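Porberg FS-2 Fabric Shaver: Long-Term Review

2 comments | 14 shares

The Porberg FS-2 is a mains-powered fabric shaver with a steel foil head and a three-blade rotor. I bought it to replace a battery model, the Trirow Mini, which had become too weak to cut wool pills without dragging. The FS-2 has now been in use in my house since February, mostly on knitwear, a sofa, and a pile of things made of polyester fleece.

Construction

The body is two shells of molded plastic held by screws under the grip. The foil unscrews counterclockwise and exposes the rotor, which lifts straight off its shaft. No tools are needed up to this point. The cord leaves the body at the rear with a short rubber strain relief. I would have liked a longer one, as the cord bends sharply there when the shaver is worked along the back of a sofa.

The head is flat and wide. A spacer ring clips over the foil and has 2 positions. In the low position the foil sits almost flush with the ring, and in the high position the ring stands proud of it. The manual describes these as "fine" and "thick". The high position is the one to start with on any knit, whatever the manual says, and the low position is for flat woven cloth only.

The lint bin slides off the rear of the head. It is transparent and holds enough for one side of a sofa cushion. The catch is stiff when new and loosens with use. Mine has not come off by accident.

Motor and noise

There is one speed. Under load on heavy felt the pitch drops slightly and recovers when pressure is released. The Trirow would stall under the same load. A safety switch cuts power when the foil is removed, and it works as intended, although lint packs around the plunger and has to be brushed out or the motor will not restart. The first time this happened I assumed the switch had failed.

The noise is a steady whine. It is audible through a closed door, and I would not use it next to someone who is trying to sleep. Vibration in the grip is low for the first several minutes and becomes tiring after that. The manual specifies a maximum run of 10 minutes followed by a rest. The housing is warm by then, mostly on the underside, where the fingers go.

Results by fabric

Merino and lambswool: good. Two passes at the high setting, the second at right angles to the first, leave an even surface. Ribbed cuffs need to be stretched over a hand or a rolled towel. Loose cable knits should be avoided entirely, as the foil slots are wide enough to admit a raised strand.

Cotton jersey: fair. The pills are small and tight, and the foil rides over some of them. The low setting catches more, but the margin for error is small near seams.

Upholstery: very good. This is where the wide head pays for itself. A tightly woven polyester blend on the seat cushions was cleared in a single session, with pauses. The bin filled faster than expected and should be emptied early; once it is full, the cut fibers blow back out through the foil and settle on the fabric.

Polyester fleece: mixed. Blankets and jackets with a brushed surface lose their matted areas but also a visible amount of nap. The effect is uniform if the shaver is kept moving in one direction. Stopping in one place leaves a circle.

Plush: usable with care. The household has a large supply of soft toys, many of them secondhand, and short-pile fabric of this sort mats quickly at the points where it is held.

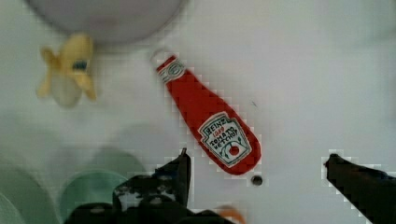 The high setting is the only safe one for this work. The filling gives way under the head, and a soft curved surface will push up into the foil if any pressure is applied. I hold the toy firmly from behind, pull the fabric flat with the thumb, and lower the shaver until it just touches. Printed areas, embroidery, and sewn-on tags should be skirted by a finger's width. Long-pile plush is outside what the tool can do, and a wire slicker brush is better and cheaper.

Wear and spare parts

The blades are not meant to be sharpened. Cutting became noticeably slower after the sofa, and I fitted the spare rotor supplied in the box. Replacement foils are sold under part number 746 and fit without adjustment. The Grolar universal foil is sold as compatible, but its thread is shallower, and mine worked loose under vibration. I do not recommend it.

Cleaning takes a minute with the small brush provided. The brush sheds bristles – an old toothbrush does the same job.

Verdict

The FS-2 is a clear step up from a battery shaver for anyone with upholstery to maintain. For an occasional sweater it is larger and louder than necessary, and the short strain relief remains my main doubt about its service life. I will update the section on wear when the second rotor is due for replacement.

Comments (2)

woolshelf: Same experience with the safety switch. A dry paintbrush gets behind the plunger better than the one in the box. Do you know whether the foil for the older FS model fits this one?

mat_k: Used mine on a fleece dog bed and the bin clogged solid with hair. Vacuum first. Agree about the Grolar foil, mine went back to the shop.

3,201 views
Čierny Home Tool Reviews | Contact | All rights reserved | Back to top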